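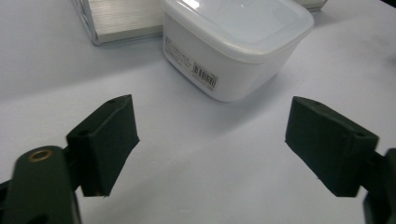

白い容器、半透明のフタ

1 名無しの弁当
作り置きの保存容器、みんな何使ってる?
うちは白いプラのやつ。カレー入れたら一発で色移りしてもうダメ。買い替え検討中

2 zolumton_fan
ガラス一択。Zolumtonの400ml、3年目だけど匂いなし

3 みそ汁二杯目
>>2
重くない? 職場に持ってくの無理だわ
プラで十分、色は重曹つけときゃ薄くなる

4 zolumton_fan
重曹やったけど薄くなっただけで残ったよ。油膜も取れんし

5 ひじき
天日干しは? トマトの色ならけっこう抜ける。カレーも晴れた日に半日でだいぶマシに
2月だと日が弱いから2日はみて

6 みそ汁二杯目
干すとフタ歪まない? うちVuddaleのフタ反って閉まらなくなたんだが

7 ひじき
フタは干さない。本体だけ

8 名無しの弁当
スレ主です。フタのパッキンの匂いも気になってて、、これは諦め?

9 Ahn
パッキンは消耗品。別売りあるなら交換。漂白剤は書いてある時間守って、長く漬けるとゴムがべたつく
あとカレーは冷凍用の袋に入れればいいのでは

10 zolumton_fan
>>9
袋は洗うのがめんどい。却下

11 Ahn
洗わず捨てるんだよ

12 みそ汁二杯目
もったいな。

13 名無しの弁当
Hemvilleのセット1221円だったのでとりあえずカート入れた。カレー専用は今の白いやつ続投で。重曹は今晩ためしみてます

14 ひじき
専用にするのが結局いちばん楽よ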